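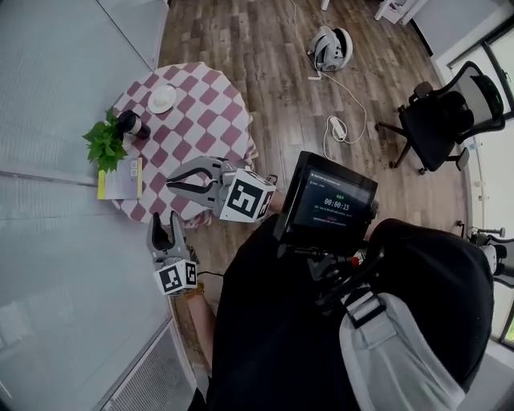
I read Letters from Divora in four evenings, which for me is fast, and then I went back and read the middle part again with a pencil. It came to me through our library's reading group, where we'd asked for something on how communities remember hard history, and I wasn't expecting much from a small press paperback with a plain gray cover. Well, I was wrong about that!

The book is about Divora, a river town whose people were moved out by force over one winter, and about what their children and grandchildren have done with the memory since. The town had 3673 residents on the last parish and school lists. The author spent years tracking down what they wrote to each other afterward, and 709 of those letters turned up in attics, cookie tins and one church basement in Skornside. You don't get all of them (thank goodness, the book is long enough), but the ones you do get are wonderful. My favorite is from a woman asking her sister whether she remembered to bring the good scissors. Two pages of scissors! And then one line at the end about their mother, and I had to put the book down for a bit.

The first chapters are a slog, I'll say that. There's a lot on border treaties and district offices, and the same official seems to get three different titles. If you're stuck, skip to chapter five and come back. I did, and the treaty stuff made a lot more sense once I cared about the people it landed on.

The chapter I keep bringing up with friends is the one on the memorial in Vanags. The stone went up in 2000, and the inscription managed not to say who had done the moving or why. The author goes through the arguments over that wording, letters to the paper and all, and is pretty fair to everybody, maybe fairer than I would have been. I wanted a bit more anger there. My sister-in-law read it too and thought the calm tone was the best thing about it, so take your pick.

A few gripes about the book itself. Genolico used thin paper and the notes are tiny, and I mean reading-glasses-plus-lamp tiny. The map is printed across the fold so half the river disappears into the spine. There's no index of family names either, a real shame for anyone who picks this up looking for their own people.

Still, I'd give it four stars out of five and I've already lent my copy out. For a group, plan on two meetings, one for the letters and one for the memorial chapter. We tried to do it all in one and were still in the parking lot at ten.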